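Wamance Community Choir - minutes of the November general meeting
Meeting opened 7.05 pm in the supper room. Chair: Mahsa Jalali. Minutes: Baiba Žukauskas.

Present: as per the sign-in sheet, a terrific turnout considering the rain.
Apologies: Ehsan Kiani (back next rehearsal, and bringing his folder back too, he promises!)

1. Previous minutes
Accepted with one correction. The encore at the Brosero concert was the lullaby and not the sea shanty. Moved Sarmīte, seconded Piret.

2. Spring concert wrap-up
What a night! Mahsa thanked everyone for the work that went into it, especially the altos, who learned the Jemal arrangement in four rehearsals and sang it as if they'd known it for years. Door takings were $879. The supper table ran out of slices before the second half had even finished, so we'll want more plates next time. Piret has a recording and it sounds gorgeous - the tenors come through beautifully in the slow section.

3. Finances
Balance in the working account is $3,645 after hall hire. Piano tuning is still to come out of that. Report accepted.

4. Repertoire for next term
Long and very lively discussion. Agreed to start on the Sisudetti song cycle, all of it, with the third song in the original language. Sarmīte will run a pronunciation half hour before rehearsal, 6.30 pm in the small room, everyone welcome. Folk medley held over until we hear from Ehsan about the bass line.
Action: Piret to order 100 copies of the sheet music so we can share with the junior choir.

5. Concert clothes
Black is out and navy is in! Carried on a show of hands, with cheering from the sopranos. Any cut is fine so long as it's dark navy and plain, with a matte finish and no shine under the lights. Op shop finds very much encouraged. Scarves to be decided once the colours have been seen together.
Action: Baiba to put the clothing note in the newsletter.

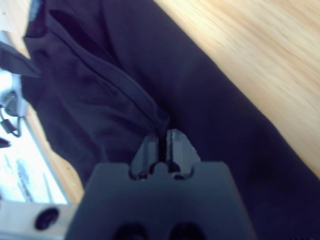 6. General business
The junior choir would love to join us for the last two songs of the cycle. Warmly agreed. Mahsa to talk to their parents about a joint rehearsal.
Lost property: one green umbrella, one thermos lid. See Sarmīte.
Car pooling list is on the noticeboard, please add your suburb if you can offer a lift.

Meeting closed 8.20 pm, followed by tea and a run-through of the lullaby - in four parts, and nearly all from memory.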